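Search this site
Enter keywords
Go

Jorkurden Fort Audio Tour: worth the rental?

2025-09-09 | 4 min read

I have a weakness for old forts. Give me a ditch, a gate and a sign with too many dates on it and I'm happy for the afternoon! So when my brother-in-law said we should drive out to Jorkurden and try the new handheld audio guide, I was in the car before he'd found his shoes.

The guide is a chunky gray thing on a neck strap, made by Kuusk, with a number pad and one earpiece. You punch in the number on the post and it talks. I like that. I've used phone apps at other sites and spent the whole visit hunting for a signal, and out there on the bluff you'd get maybe one bar if you stood on the well cover.

Narration is by Leonidas Stefanou, and he's good. Slow, a bit gravelly, and he doesn't do voices (thank goodness). The script is by Safta Moldovan, who also wrote the old paper booklet, and she clearly loves the supply records more than the battles. You get a long stop on flour. The quartermaster signed for 3,472 sacks in one year and then spent the winter writing letters complaining that a good part of it was weevils. I played that one twice.

The stops on the barracks are the strongest. She explains how the first ones were log, how they burned, and how the stone for the second set came up from the Batetska quarry by ox cart, and you're standing right next to the wall while you hear it. You can put your hand on the tool marks.

Now the gripes. Stops 3 and 6 are keyed the wrong way around, so you're looking at the powder store and hearing all about the chapel. The lady at the desk knew about it and had a sticky note on the counter, but the sticky note was behind the postcards. Volume is also a problem. On the north wall the wind just wins, and there's no second earpiece, so I ended up with a finger jammed in my other ear like a man directing traffic.

The map that comes with it is printed too small. Mine was folded wrong as well, and the cistern is on the crease.

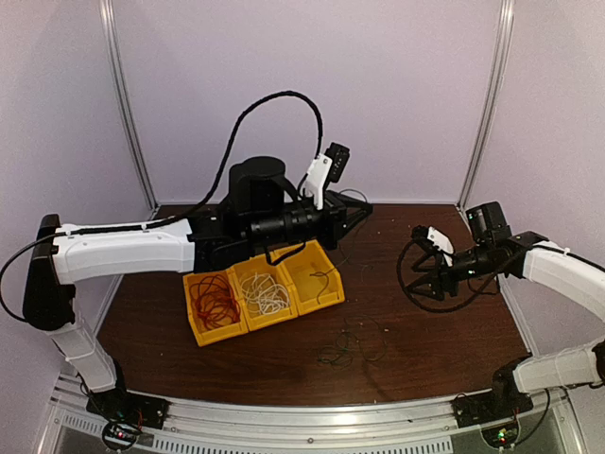
Two white arms with black joints over a dark wood-grain tabletop.

Battery was fine for us, and we were slow, with a long sandwich stop by the gate. Kids might get restless. The stops run long and there's no shorter track for them, though my nephew did enjoy the weevils.

Would I rent it again? Yes, and I'm planning to, in November, when the grass is down and you can see the line of the outer ditch properly. If you only have an hour, skip the earthworks loop and do the barracks, the flour and the well. And bring a hat, there's no shade anywhere past the gate.

Four stars out of five from me. It loses one for the chapel business.

Recent posts
Dombridge Toll House: small museum, steep stairs
Sorin Buzatu's ferry maps, back in print
A wet weekend on the Batetska wagon road
Book review: Emilian Voicu on frontier mail riders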